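Brinar Finger Kit for home and shared-workshop arms

We've been fiddling with these stepped fingers since February 2019, and we're still awfully fond of them – they suit anyone building a bench arm from a Stolico base and a bit of patience. Ours spend their days among the veg, mushrooms and chilies mostly, with a coloured basket on either side. 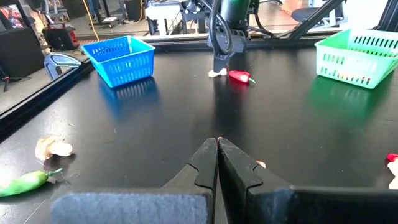 What you get

Two black fingers with notched inner edges, 7 screws and 3 spare pads. Allow an evening for fitting.

Part no. 1556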